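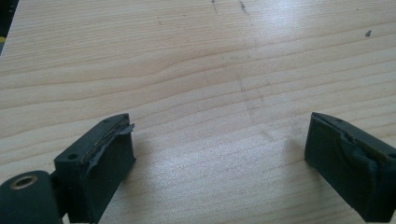
My desk top, wavy grain, few scuffs and all.

Ticket #261 — Pandelar app keeps dropping my home office sensor
Status: Open
2 comments | 0 shares

Hi again Flendeo support! Picking this back up from my last ticket, which closed itself while I was out of town. The Sullier temperature sensor in my office pairs fine, reports for 20 minutes, then goes gray in the app. Every single time.

What I've tried so far:
- New batteries (twice — the first pack was old)
- Deleted the room and added it again under a new name
- Moved the Dunne hub from the hallway into the office
- Turned off the 5 GHz band on my router, which made my family very unhappy

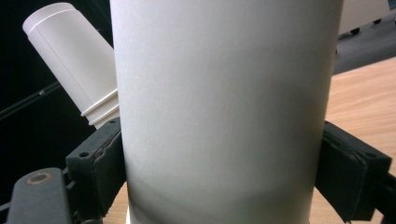 White tube, up close.

Update, Feb 17, 2019: I left the app open all morning and the log shows error 490 right before each drop. The kitchen sensor never gets it, and that one has been running since November on the older firmware. So could you roll the office one back? I can't find a button for that anywhere (and I looked!). I'd rather not reset the whole hub again — it took me most of an evening to get the lights back.

I can send the full log if you tell me where to upload it.

We use cookies to improve your support experience. Accept | Manage settings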